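Blog > Site visits > Trimis open day

Trimis held its open day on March 5, 2021, in the low building behind the Otevgate depot. I had a slot for the manipulation bench, where a single arm was working with a wicker basket. The controller is a Trusa unit. The planner is their own, and they call it Ghasemi.

Wicker is a fair test. A braided rim has no flat face to close on, and its thickness changes from one strand crossing to the next. The planner picks a grasp point from the overhead view, then the wrist view takes over for the last 90 millimeters. 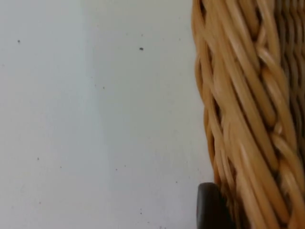
Senga Lindsay wanted to know whether the force limit was fixed or learned, and said that with a fixed limit she would expect a rim like that to creep under load. The answer was fixed, set per object class, with a slip check every 10 milliseconds. She wrote something down and did not look convinced.

I asked about logging. Every attempt gets a record with joint currents, finger position and both video streams, and the bench had 2352 of them at the start of the day. Failed attempts are kept. 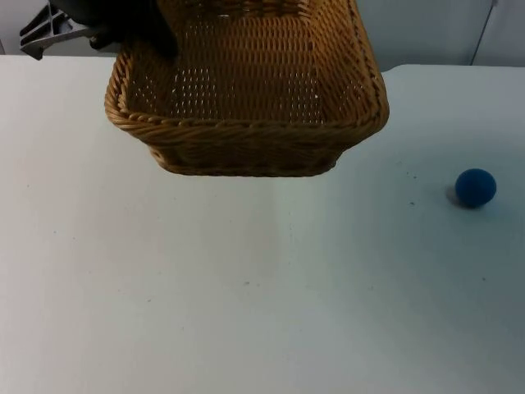 My own interest is in off-center loads. I spent most of last August on a palletizing cell where the wrist torque estimate drifted, and we never fully fixed it. A basket held by one section of its rim hangs with a tilt, even empty, and the planner has to carry that angle through to the place move. Theirs estimates it once after the lift. I would sample it again before lowering - the cost is around 200 milliseconds.

They are sending me the parameter sheet. I will post the torque limits if I get permission.

Contact | Copyright 2021 | Back to top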